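3.2 Hand-held collection and what it leaves out

Much recent work takes it for granted that demonstrations recorded with hand-held grippers can stand in for teleoperated ones. The claim is attractive. A person holding the tool moves at something close to normal speed, and no arm has to be bought, mounted or repaired. We are less sure that the data are as interchangeable as the Nirnero and Tosmont reports suggest, and we set up our own collection mainly to test that point.

We recorded 1816 demonstrations by hand and 103 by remote control on the Pathak arm, all at the same kind of table and with small household items. Thirteen people took part. Most had never used either system, and each received the same short introduction. Figure 4 gives two views from the hand-held part. 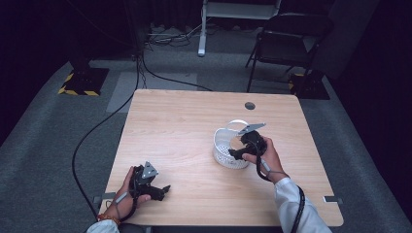
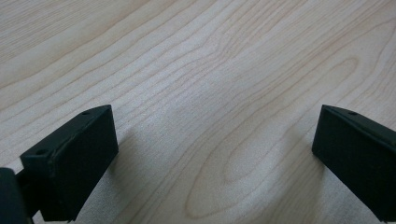 Figure 4. Hand-held collection. Top: two grippers in use at the table. Bottom: view from a camera on a gripper, fingers open.

The usual argument for this setup is that the gripper camera sees in training just what it will see on the robot, so that the person drops out of the problem. We find this only partly convincing. The fingers do look the same to the policy in either case, but the camera says little about where the tool is. In the lower view of Figure 4 there is only bare tabletop between the fingers, with wood grain running out to every edge, and nothing in it tells the policy on which side of the table a basket might stand. A demonstrator can look up and check. The policy has to recover the same fact from earlier observations or from pose tracking, and when tracking drifted, our hand-held policies often began the reach in the wrong direction. The remote-control policies did so less often, though with so few demonstrations we would not lean on that difference.

A second concern is the wrist. People tilt the tool freely to get the fingers down past a rim, as the right hand does over the basket in the upper view, and many of these poses are awkward for an arm with joint limits. Replaying the recorded paths in the Zilwood simulator, we had to discard 52 demonstrations that the arm could not follow at all. Others could be followed only after smoothing, and we cannot say how much of the original skill survived it. Published success rates seldom state how many recordings were dropped at this stage. Until they do, we think comparisons of cost per demonstration should be read with care, our own included.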